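Every spring my homeowners insurer sends me a renewal packet, and every spring I put it on top of the refrigerator, where it matures. This April I took it down and read it. It had 74 pages. I know because they were numbered, a courtesy I appreciated around page 40, when I needed something to look forward to.

I wanted one answer. If a surge comes down the line and cooks everything plugged into my walls, am I covered? I figured this would be on the first page, next to the price. The price was on the first page. The answer was in three places, and the three places did not get along.

Page 12 said yes. Page 31 said yes, except for "tubes, transistors, and similar electronic components." Page 58 offered to sell me back what page 31 had taken away, in the form of an endorsement costing a little less per month than a sandwich.

Consider that phrase on page 31 for a minute. Somebody wrote it when a transistor was a thing your radio had six of and bragged about. These days you would have trouble finding an appliance in my kitchen that isn't a similar electronic component with a door on it. My toaster has a circuit board. Read strictly, I am insured for the bread tray.

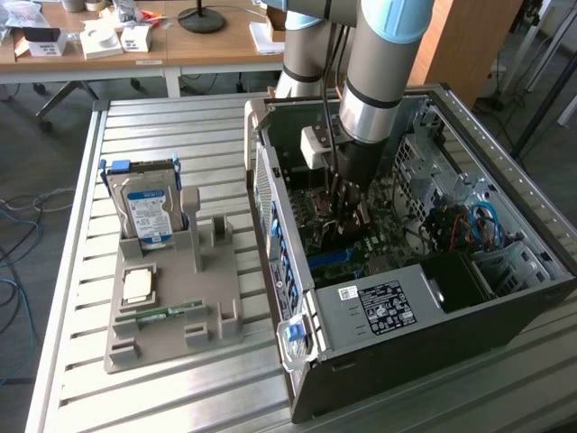
*A desktop computer with its side panel off.*

I called the company. Flidar Mutual has a perfectly nice phone line, and after a wait of 91 minutes (the hold music includes a flute) I reached a perfectly nice person who told me that coverage would depend on the cause of loss. I asked what would happen if the cause was a surge. She said that would depend on the cause of the surge. Lightning is one thing. The utility switching something on at the substation is another. A tree branch on the line is, I gathered, a matter of philosophy.

How would I know which one it was? I would be asleep, or at work, or standing in the kitchen on a Saturday saying "huh." She said an adjuster would determine it.

Now, I like adjusters. The one who came to our street in Palham after the hail was courteous and climbed the ladder himself. But I don't see how a man with a ladder is going to tell me what went through a wire at four in the morning. What he will do is ask me for proof, and I will give him a dead router and my word. 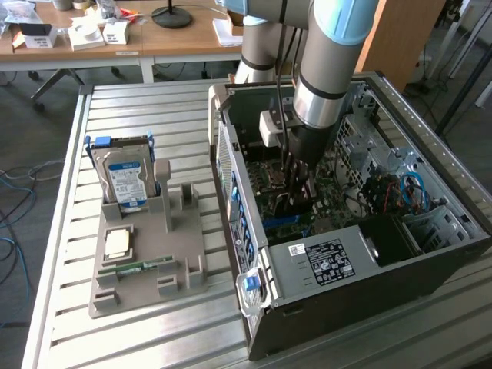

**Dimitriou**

My complaint has little to do with the exclusion itself. Companies get to decide what they sell. If Flidar would rather not be on the hook for every laptop in the county, fine, say so, and I'll buy a better power strip. What bothers me is the arrangement, in which the broad promise sits up front in a friendly typeface and the subtraction happens 19 pages later in language from the age of the console television.

People in the trade will tell you the policy is a contract and the customer has a duty to read it. I've now done that, and I'd like to report on conditions. The word "sudden" is used often and defined once, in a section about plumbing. "Personal property" includes my canoe up to a point. There is a paragraph on volcanoes. I live in Palham, where the highest elevation is the overpass.

A neighbor switched to Irisau last year and showed me hers. It isn't a work of literature either, but it has a single sheet at the front with two columns, one for what is covered and one for what isn't, and power surge appears in the second column in ordinary type. She doesn't have the coverage any more than I do. She found out in four seconds, though, and I lost an evening and most of a pot of coffee.

So that is my proposal, and it would cost the industry one sheet of paper. Put the noes next to the yeses. State regulators already tell insurers how large the print has to be, and they could tell them where it goes. If an endorsement exists that fills a hole, print it beside the hole, with the price.

I bought the endorsement, by the way. It covers surges up to almost $400 once the deductible is taken out, and it runs to 8 pages of its own. They're on the refrigerator.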